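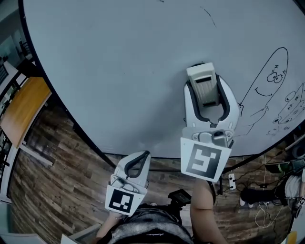
Right-hand side of the board, marker drawings still on.

tsao_ly
The drawings are in black marker and the rest of the board is mostly blank. I don't know how long they have been up. Dry cloth takes off very little. What should I try before solvent?

nolte76
Go over one line with a fresh dry-wipe marker and wipe at once. The new ink softens the old. Do a short stroke near the edge first.

D_Schmieder
Disagree. On a large area that smears grey. Isopropyl at 60 per cent on a lint-free cloth, then plain water. Two passes.

nolte76
Fine on enamel. On a melamine board repeated alcohol dulls the surface, and then everything ghosts. Which is it?

tsao_ly
No label that I can find. A magnet doesn't hold.
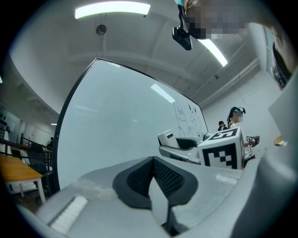 The gloss looks even to me and the ceiling light reflects as a clean streak, so I'd rather not dull it. I have a bottle of Trurnine board cleaner from March and some Budach cloths.

nolte76
No magnet means no steel behind it, so probably melamine. Use the cleaner, leave it 2 minutes, wipe in one direction.

hadi.o
Agree with the cleaner. Check that the marker wasn't permanent before scrubbing. Do you need the drawings gone at all? The Patrick Star lookalike with the Zs is decent work and there is plenty of blank board to the left.

D_Schmieder
Leave ink up for months and it stains. Take it off. I still say alcohol.

tsao_ly
Will do a test patch on the small scribbles under the figures and post the result.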